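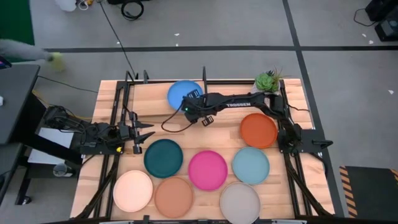 From: Hammad Zaidi
To: Grevgate workshop list
Subject: Re: plates - left arm and that cable

Hi all, quick one, on my lunch.

Mehwish Virk wrote on Wednesday:
> Had a go at the plate stacking again last night. Script is the
> Griseo one with Fahad's changes. Two things. The left arm is
> slow to open and I don't know if it's the settings or the
> gripper. And can we please agree a speed? I had it at 60, Jawad
> says 51, the notes on the wall say something else again.
> Also do we want stacks or just plates on the shelf any old how?
> Mehwish

Speed - 51 for now, Jawad's right. 60 is ok on the way back with nothing held but it bangs the rim coming down. Will change the notes when I'm in.

Stacks yes. Two high, no more, untill we can trust the letting go bit.

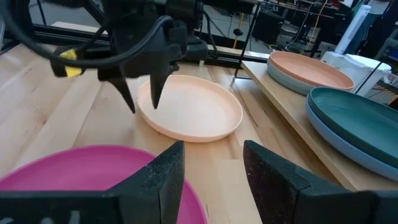 Slow opening is the settings I think. Fahad put a wait in after each grab, line 132, was only meant for testing. Take it out and try again before anyone gets a screwdriver near the fingers. If it's still slow then have a look at the wiring on that side, I did re-route some of it in November and wasn't very tidy.

Wrist cables - leave more slack than you think. Tape is fine, cable ties are not, I've already had to cut 4 off.

Fahad, can you put your verson in the shared folder? The one in there is old, still has the cup stuff in it.

In from half six tomorrow if anyone wants to go through it.

Hammad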